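Search the help forum Search All boards Portable audio

Halliday player shows wrong date and won't play rented albums since the clocks changed

mossyporch

Hi all, hoping somebody has seen this. I have a Halliday pocket player, the small one with the scroll bar on the side, and it was perfectly fine until the clocks went forward in March. On Sunday morning I turned it on and the date said it was January of some year I'd rather not relive, and every album I get through the Josell subscription has a little padlock next to it. My own ripped CDs play with no trouble at all.

I've set the date by hand three times. It takes it, shows the right day, and then the next time I switch it on we're back in January. I also tried plugging it into my laptop and syncing, which got as far as 219 songs and quit with "license not valid for this period." I've got almost 200 albums on there and I really don't want to wipe it if I can help it! Is this the player, or Josell, or my laptop? I'm on the newest firmware as far as I can tell (the player says it is, anyway, but it also says it's January).

kettle_and_toast

mine did this too, i just let the battery die and charged it again and it was ok. took all night. try that

latchkey_radio

The battery trick does work for some people, so do try it first, it costs you nothing. But if the date keeps sliding back after you set it, I think you've got the same thing I had last spring, and it took me two evenings and a lot of muttering to get to the bottom of it.

The player has its own little clock, and the Josell licenses are checked against that clock every time you start up. If the clock thinks it's before the day you signed up, the rented albums lock, and your own CDs don't care because there's no license on them. So your songs are all still there. Please don't format anything yet!

What worked for me:

Turn off "set time from computer" in the player's settings, under Extras (why Extras, I couldn't tell you). On mine, the laptop was handing over a bad date every time I plugged in, and the player was happily swallowing it.

Let it run flat, completely flat, until it won't even show the low battery picture. Then charge it from a wall plug until it's at 100 percent. I used my Voltwood charger. Leave the laptop out of it for now.

Set the date and time by hand, then switch it off and on again twice before you do anything else. If it holds both times, you're in good shape. If it doesn't, skip to the bottom of this.

Then plug into the laptop, sign out of Josell, sign back in, and pick "refresh licenses." Do NOT pick "restore library," it sits right underneath and it'll start downloading everything again from the top. Ask me how I know. The refresh was quick on my end, though I have way fewer albums than you do.

One other thing, check the time zone. After my update it had moved itself to Kikholm, which is first on the list, so I guess that's what it falls back to when it loses its place. The hour was wrong but the day was right, and I didn't notice for ages.

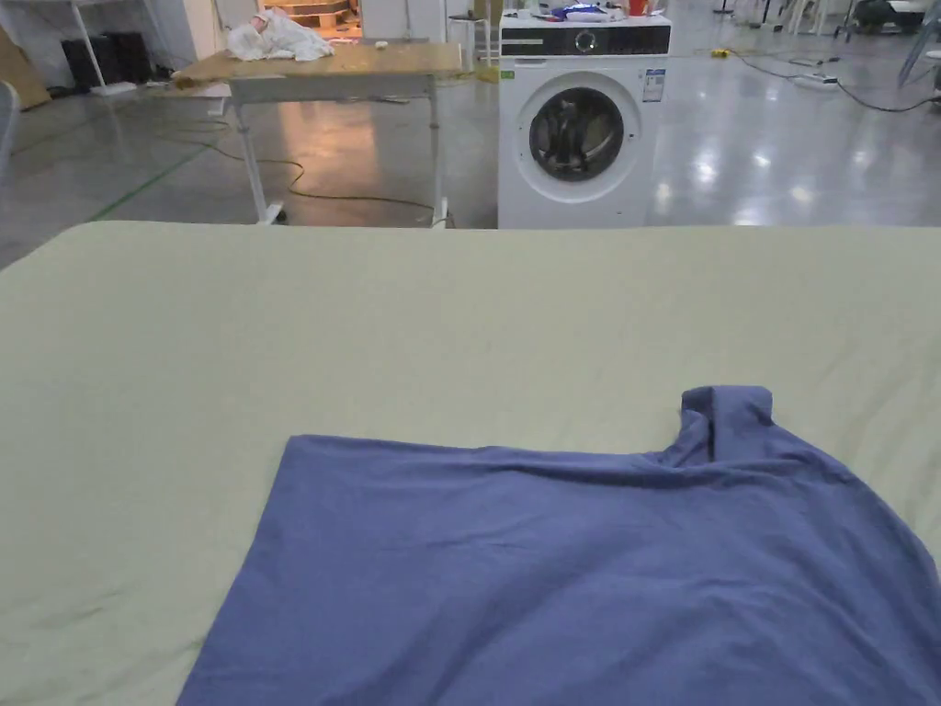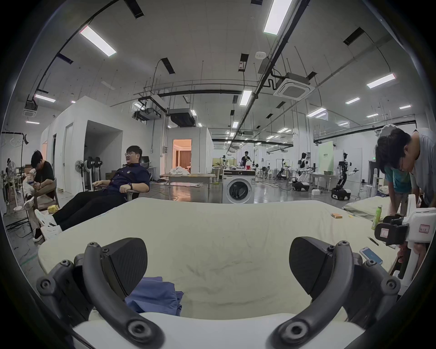 If the date still won't hold after all that, then it's probably the tiny backup battery that keeps the clock going while the player is off. Mine was fine in the end, so I haven't done that repair myself, and I've read that the back cover is glued down pretty hard. I'd write to Halliday before prying at it. They answered me in a couple of days and were nice about it, even though I was out of warranty. Have your serial number ready, it's in the settings on the About page, down past all the legal stuff.

Oh, and the sync quitting partway through is the same problem, I'm pretty sure. Mine stopped in a different spot, but it was the same message word for word, and it went away once the licenses refreshed. Post back if it gets stuck on the sign-in part, there's a second menu for that and it's a pain to find.

mossyporch

Ok, the time zone WAS on Kikholm!! I changed it and turned off the computer time thing, and it's running down the battery on the kitchen counter right now, playing the longest album I own. Will try the license refresh tomorrow after work and let you know.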